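Jenedbridge Women FC – assistant coach and matchday helpers wanted

We're after an assistant coach for the first team, plus 4 matchday helpers, to start before the November fixtures. Part-time, evenings mostly. Squad of 20, good bunch, promoted last season and finding it harder this year if we're being fair.

Home games are at Flalden Park. Best gate so far 3,131 for the cup tie with Wulta, normal league crowd is roughly 400.

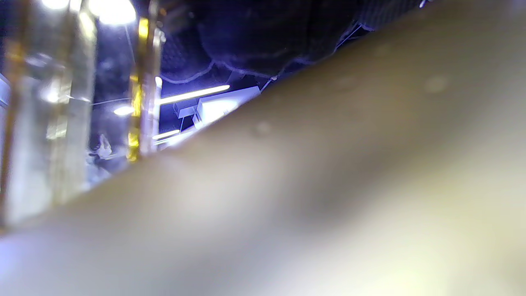 Assistant coach

Training twice a week, 7pm till 9pm, plus matches home and away. You'll take set pieces and the defensive work, and run sessions on your own when the manager is off scouting. Coaching badge needed, or well on the way to one. Experience in the women's game helps – not essential. Must be able to drive, some of the away trips are a slog. Paid per session, travel on top, rate depends on your badges so ask.

Matchday helpers

Unpaid but fed. Turnstiles, programmes, ball retrieval, getting the away side to the right changing room. Arrive two hours before kick-off. Over 16s only. Kit is supplied, coat and hat, you keep the coat at the end of the season. 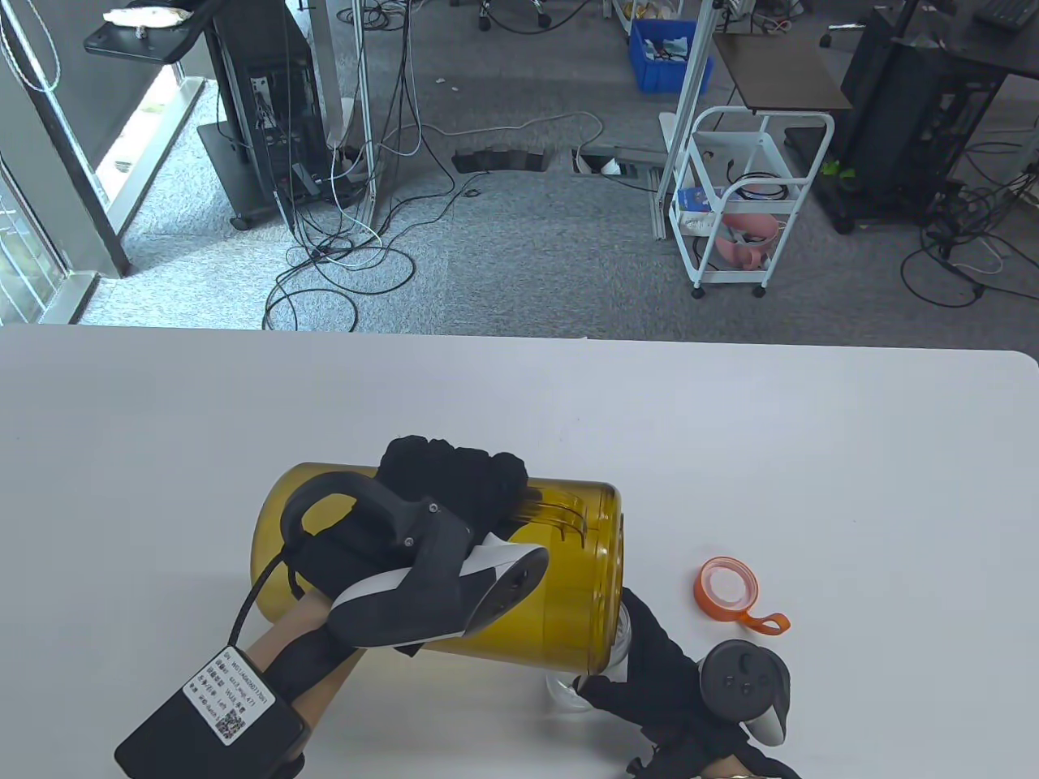 If you can only do some home games say so when you write, we can work round it. Same goes for students who dissapear over the holidays.

To apply

Short letter or email to Nurhan Başaran, club secretary, at the Tapsell Road office. Say which role, and two names we can ring. No need for a fancy CV. Background checks for both roles, club pays. Closing date is on the noticeboard and the fixtures page – intervews in the clubhouse, from 6pm.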